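Wedano hand grippers: a month on the packing bench

The pitch from Wedano is simple enough. Your people put on a pair of hand-held grippers, do their ordinary work with them, and the recordings go off to teach a robot arm the same job. Our shop (we pack small kits for Correa, mostly lidded plastic tubs with a few loose parts inside) took two pairs on trial in September. I was asked to write up whether they're any good. I've spent long enough on packing lines to be suspicious of anything that arrives with a free trial and a training video.

First, the tool. It's plainly built, and that's fine by me. The fingers are chunky blocks with flat inner faces, and you open them wider than you'd expect before coming down on a part. Picking up something boxy is easy after the first hour. Thin parts are a pain. You end up pinching, missing, pinching again, and all of that goes on the record too.

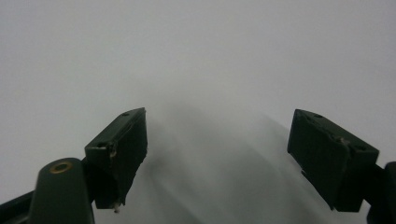

The scuffing bothers me more than the looks. Wedano's rep called it cosmetic, and maybe it is, but I asked what a new set of fingers would cost and got a promise to follow up. I'm still waiting. If you're thinking of signing, get the spares price in writing before the trial starts.

Then there's the pace. By hand I do a tub without thinking about it. With the grippers I think about every tub. The guide wants slow, clean movements and no reaching across yourself, and you can do up to 100 repeats in a session before they tell you to stop. I was ready to stop well before that. My forearms ached in a place they never have, and I've done this job for 15 years. The cables don't help – you learn to keep your wrists where the cable wants them.

What nobody in the office had worked out was how to count the time. Recording sessions are slower than packing, so anyone on the grippers falls behind on rate. For the first two weeks that showed up on our numbers like any other slow shift. It got fixed after complaints, but only for the trial. I'd want it in the agreement.

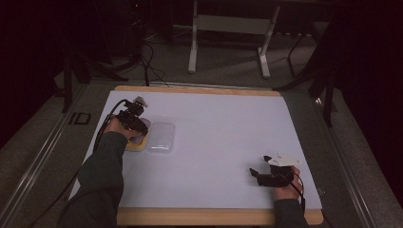 Yaneth Quispe thought I was being too hard on it. She liked the sessions, she told me, and would take a slow hour at the board over a fast one on the line any time, so long as the pay was the same. Her worry was what comes after: once the arm can pack a tub, who gets the work it can't do, and is that work any better?

Fair point, and I don't have a comfortable reply. The brochure says people will "move up to oversight." At Vetham, where a friend of mine works, oversight means clearing jams and refilling trays for a machine that never takes a break. She says it's less tiring on the back and a lot duller. Donalow sells a similar setup, and their paperwork is just as vague on this. 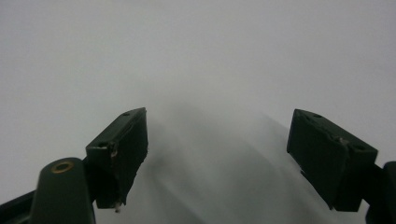 Would I tell another shop to try it?
Only with the rate question settled, the spares priced, and something on paper about the jobs of the people doing the recording. The grippers themselves are decent. I'd give the tool a passing grade and the terms a failing one, and we've sent Wedano a list of changes we want before anyone here puts them on again.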